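Program Diary, Audience Engagement Office

March, 8:40 a.m.

The office met this morning to review the first results of the Pronenow newsletter trial. The list now stands at 624 subscribers, most of them under thirty, and the open rate has held steady since the second issue. Kanyarat Yimyam presented the figures and recommended that the evening edition continue through the spring. Her recommendation was accepted. The morning edition will be reduced to a short list of headlines with links, as readers in this group seldom scroll past the third item.

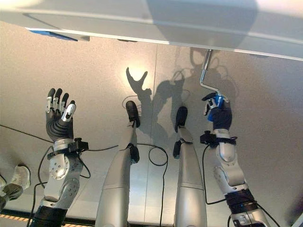 The question of lead pictures took up more of the meeting than planned. Kerkov, which handles our placement on social platforms, reported that younger readers decide within moments whether to stop at a post, and it asked for pictures with one clear subject. A black ribbed glove with silver fingertips, the fingers spread and pointing upward, was approved on those grounds for the Tretgate technology digest. It remains legible at the size of a thumbnail, and the pale background leaves space for a headline. The digest will be posted at 7 p.m. in place of noon.

Discussion then moved to subscription pricing. The student rate will remain at 50 percent of the standard price until the end of the term. A proposal to offer single articles for purchase was deferred, pending advice from Nurmi on payment fees. I noted my own reservation that casual buyers may not return.

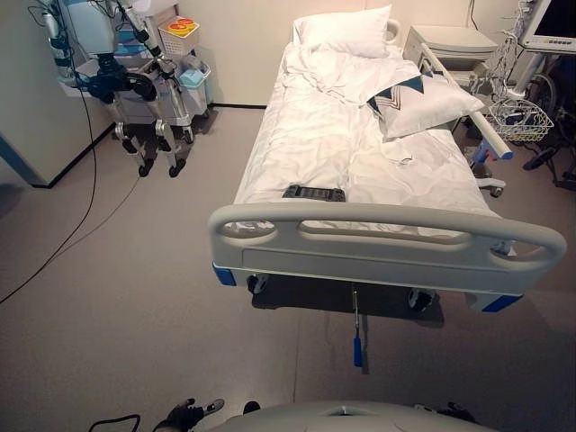 The health series was confirmed for six installments, each written for phones and kept to around 14 short paragraphs. Reader replies to the pilot asked for practical matters: visiting hours, billing, what to bring from home. The second installment will therefore deal with personal belongings on the ward, and it will open on the patterned pillow, navy triangles and chevrons against a rumpled white sheet. Ms. Yimyam will write the caption. She has asked that it be kept to one sentence.

Comments on the pilot closed at noon with 19 replies still unanswered. These have been divided between the two desks, and I have taken the ones concerning billing. Draft copy for the second installment is due to me before the next review.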